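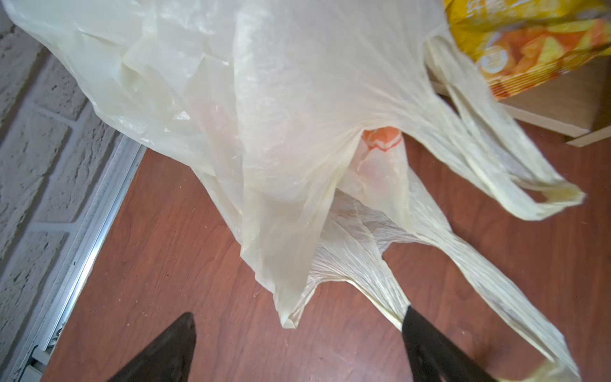
Keeping the corner store open

Ekaette Ajayi took over Okoro, a grocery on the main street of Gakurstead, in March. The store has been there since 1934, under 3 different owners, and she worked behind its counter for seven years before she signed the papers.

"People assumed I had a plan," she says. "I had a key and a list of suppliers."

The list was the first problem. The previous owner, Garba Usman, ordered by phone and kept most of the prices in his head. Ajayi spent her first weeks calling each supplier and writing everything down. Two had raised their minimum order and hadn't told him. He had been splitting deliveries with a café up the street to make the numbers work, and she still does that.

Usman comes in most mornings for a newspaper. He doesn't miss the hours, he says, but he misses the ordering. "You got to know what people would want before a holiday. I was wrong about melons every year."

Ajayi has changed less than she expected to. She moved the bread closer to the door and cut the greeting cards down to a single rack. She stopped selling light bulbs and then started again after complaints.

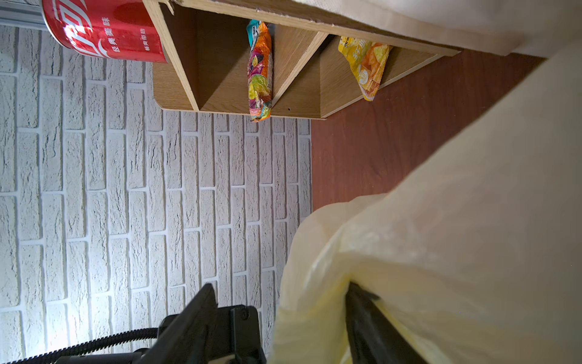

The bigger change is credit. Okoro had always let regular customers run a tab, kept in a blue notebook under the register. Ajayi went through it with her accountant, Sigrún Bach, who wanted it gone by the end of the month.

"I told her it was an interest-free loan to half the street," Bach says. "She agreed with me and kept the notebook."

There is a limit on each tab now, and everyone settles up on the first. A few customers were annoyed at being asked. One paid in full and has shopped elsewhere ever since, which Ajayi says she can live with.

She opens at seven and closes when the last bus has gone through. Her rent is fixed until the lease comes up again, and she doesn't know what happens after that. The landlord has mentioned an increase – he hasn't said how much.

In the meantime she is replacing the old dairy cooler, which Usman bought secondhand and which hums loudly enough that customers ask about it. The new one is narrower, so the yogurt will have to go somewhere else.

"Probably next to the eggs," she says. "Garba thinks that's a mistake."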